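Bumley Play Library - progress report to the Jimari Fund, 17/08/2026

Well, it's been a busy few months! When I last wrote we were still unpacking, and half the shelves were leaning against the wall. Now we've got 222 toys labelled and out on loan, and 165 families signed up, which is more than I dared put in the bid.

Most of your money this time went on the building and stacking sets for the under-fives. We bought 33 sets from Mészáros in the end (they gave us a bit off for ordering together), and they go out faster than anything else we own. The plain shapes are the big favourites - cubes, cylinders, anything with soft edges that can go on top of something else. I'd expected the puzzles to win, so that shows what I know.

The sorting is the slow bit. Every set that comes back gets checked, wiped and put with its own colours, and pieces from different sets do get muddled. We've lost only 2 so far, both from the same bag, and the people at Prarnik have promised to sell us odd replacements so we needn't buy a whole new set.

The small lavender and navy pieces get checked along with the bigger green cylinder, and I've started writing the colours on each bag's label as well as the number of pieces.

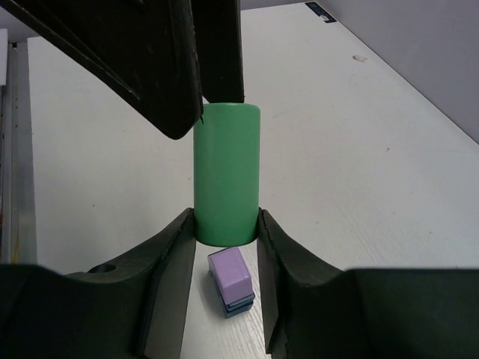
Mészáros wrote back when I asked about spares and said the colours can vary a little between batches, so it's worth keeping a few bits by from the start. I've put a box aside for that.

Still to do before November: a second sorting table, lids for the big tubs, and the Saturday-style opening hours people keep asking for - I'll send the costs for the table separately.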